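Fultmont shop wants $8 a month to keep your breakfast on a tray

2018-08-04
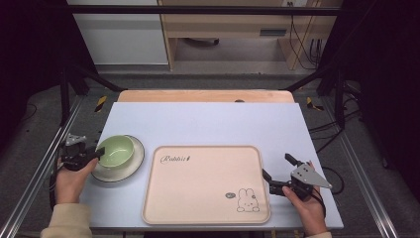
What does a Jeva subscription get you?
A loan of three pieces of tableware: a tray, a bowl and a saucer, swapped for different ones every month if you want.

The plan goes on sale this month at Wodow, the housewares shop on McIntyre Street, at $8 a month per place setting. Wodow says the first 100 settings are ready to go out. A household of four that wants everyone to match, or to mismatch in the approved way, will pay $32 a month for things most people already have in a cupboard.

The shop's pitch is that we eat badly because we set the table badly. According to the leaflet by the register, a bowl on its own "invites hurry," while a bowl on a saucer with a tray beside it "makes a place." The leaflet doesn't say who found this out or how. We asked at the counter and were told it came from customer feedback. Wodow hasn't had any subscribers yet, so the feedback must be from people who bought bowls the regular way.

To be fair to the shop, the stuff is nice enough. The pieces are mixed on purpose, and one grouping puts a pale green bowl on a round white saucer with a gray rim line, next to a cream-pink tray with "Rabbit" on it in dark script and a line drawing of a rabbit down in the corner. A child would probably like it. Plenty of adults would too. Whether they would like it $96 worth over a year is another matter, and at the end of that year they wouldn't own any of it.

Wodow's answer is that people get tired of their dishes. Swap day is the first Saturday of the month. You bring your pieces back clean, pick from the shelf and walk out with new ones. The shop runs everything through its own dishwasher between households, and the rental terms say so in two places, so somebody must have asked.

The terms are worth reading before you sign. A chipped bowl costs $12. A cracked tray costs $15, and so does a tray returned with "permanent marks," a phrase the terms leave undefined. Anyone who has put a cup of beet soup or turmeric anything in front of a small child can guess how that one goes. The minimum term is three months. Miss a swap day and you keep what you have until the next one, and you still pay.

There is also the question of size. The trays have raised rims, and Wodow says the rim keeps spills off the table. It may. But a kitchen table that seats four people comfortably gets crowded once each of them has a tray as well as a saucer and bowl, and the shop's own layout card doesn't help much. It shows the bowl and saucer to the left and the tray to the right, with the tray meant for toast, fruit or a folded napkin. That is a lot of room to give a slice of toast. We tried the layout at home with our own plates on a table 30 inches deep, and the milk ended up on the counter.

The layout card has its fans, we should say. One shopper who was looking over the shelf on Thursday told us she liked having everything in its spot, and that her grandmother never put a bowl down without something under it. She also told us she wasn't going to subscribe. She bought a dish towel.

Wodow has tried something like this before. Last October it offered a "soup club" with a new bowl every week, and the offer was gone from the window before the holidays. The shop says the soup club ran its course and that the new plan is a separate idea. The bowls on the subscription shelf looked familiar to us, though we can't prove they are the same ones, and the shop says its stock is new.

There are cheaper ways to get a change of scenery at breakfast. The thrift store at the other end of McIntyre sells single saucers for 50 cents and bowls for a dollar - the stock changes every few days and there is no swap day to remember. For the price of the three-month minimum you could fill a shelf. What you won't get is the layout card, or the small linen bag Wodow throws in for carrying the pieces back and forth. The bag is yours to keep, and it's the only part of the plan that is.

One use does make some sense. Wodow says a subscriber can order extra settings for a single weekend at $3 each, picked up Friday and returned Monday. If you have eight people coming for brunch and four bowls in the house, $12 beats buying four more and finding a place to store them. The catch is that you have to be a subscriber first, so the brunch really costs you three months' rent on top. We asked if the shop would rent weekend settings to anyone who walks in. The reply was that it is "being looked at."

Jeva settings can be seen on the long shelf at the back of Wodow, past the oven mitts. The shop asks that people not stack the pieces while browsing - saucers scratch trays, apparently, even before anyone has taken them home. Sign-up is at the register and needs a card on file for breakage. Cancellations have to be made in person, on a swap day.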